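The Case for the Mixed Box

Triltgate has operated its parcel table for nine years, and each June the same proposal returns: that contributed snacks be sorted by type, labeled, and sent out in uniform cartons. The Bolley office adopted this practice two years ago. It is our view that Triltgate should not follow.

A uniform carton is easy to record and easy to stack. It is also dull to receive. A resident of the Hollenstein hostel who opens a box of identical crackers has been supplied with food. A resident who finds bread, a candy bar and something unfamiliar has been given a choice, and choice is in short supply for people in temporary rooms.

The objection most often raised is waste. Of the 125 parcels sent to Hollenstein last season, three came back with items uneaten — a figure that hardly justifies a new system. Damage is the more serious concern. Soft goods suffer when heavy ones are set on top of them, and this can be corrected by careful packing without any sorting by type.

We would ask only that every item remain in its own wrapper and that dates be left readable. A reused cardboard box is perfectly acceptable for the purpose, and the Skurkska branch has used nothing else.

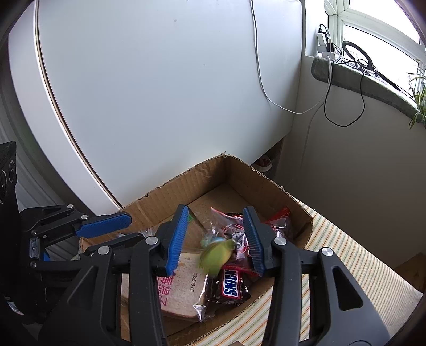

Should bread travel in the same box as candy? It may, provided the bread is bagged and goes in last.

The proposal will be heard again on 26th October. We recommend that it be declined and that the money set aside for labels be spent on bread.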